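Ticket: Comment letters missing from Closten public docket
Opened: 2/6/19
Reported by: Ro-un Chae, legislative desk
Status: Resolved, one item open 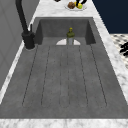
Gray basin with grooved floor, marble counter.

Problem: The public docket for the state sentencing bill shows 700 comment letters. The clerk's intake log has 1,322. Two reporters and a member's office called before noon asking where the rest went. The hearing on the bill is still on the calendar and the members' packets are built from the docket.

Checked the intake folder first. All 1,322 letters are there and they open. Checked the Felteo import next. It ran overnight and gave no error.

Reran the import on a test copy. Same result, 700 letters. Vullia support asked for the job settings and pointed out that the import takes batches of 100 and had a limit of seven batches set. That limit dates from June, when the old judiciary docket was moved over.

Removed the limit and ran it again. Docket went to 1,268. The other 54 are scanned letters with no bill number on the first page, so the import skipped them. Entered those by hand from the clerk's log. Docket now matches at 1,322.

Packets: The set sent to members this morning was built from the short docket. Rebuilt and sent again with "corrected" in the subject line. Asked the clerk to pull the first set.

Still open: Letters forwarded from the Sundqvist office show the date they were forwarded, and the date they were received is missing. Some look late when they may not be. The clerk will decide which date counts. Leaving the ticket open for that item only.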